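Flat-pack odds and ends, the Halonen gallery

Posted Monday, December 3, 2018 by Nelli Karppinen

I have been told for years that anything with a carry strap and a fabric top counts as furniture. I don't buy it. Lauri Seppälä keeps sending me small white things that fold, screw or stretch into other small white things, and I keep putting them on a cloth and looking for the catch. These pages are what came of it. If you want somebody to gush, the Distow catalog is free.

Most of the earlier pictures in this series (the Wurkton stool, the shelf that leaned) are on the May page. Valtteri Rautiainen wrote to say I was unfair to the stool. I sat on it again. I was not unfair.

A word on black cloth. Lenni Väisänen swears it makes everything look expensive. It wrinkles the minute you set something down, and it does white plastic no favors at all, but white on white was worse and we had no third color.
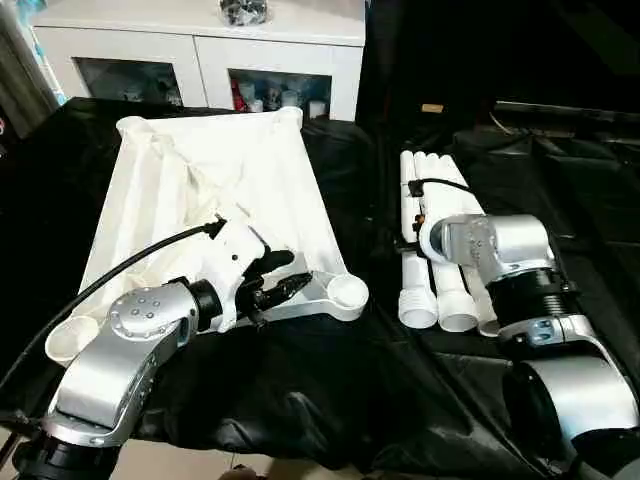

White fabric on a white frame, left, with more sag in the middle than I would accept in anything meant to hold weight. On the right, a strapped bundle of white tubes with threaded ends. I distrust threads on principle.

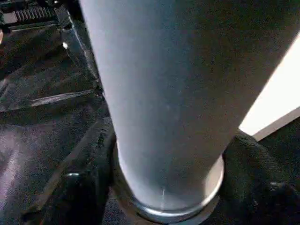
Pale blue-gray, wider toward the top, with a shiny silver band around the base. I like the band. I would like it more if I believed it would still shine in a year.

Hertta Toivonen asked what I would pay for a set like the stretched one. The Dirnon people want 60 for theirs, and for that I expect fabric that stays flat. She says sag is comfortable. Sag is what you get when the cutter saves a little on every piece, and over 200 pieces I suppose it adds up to somebody's bonus.

As for threaded tubes in general, they go together fine the first time. Try it the tenth time, with sand in there. Lauri claims his old set has been through 34 trips with no trouble. I have asked to see it and am still waiting.

Next page will be lamps, if the lamps ever get here. Comments are open, and Valtteri, please keep it short.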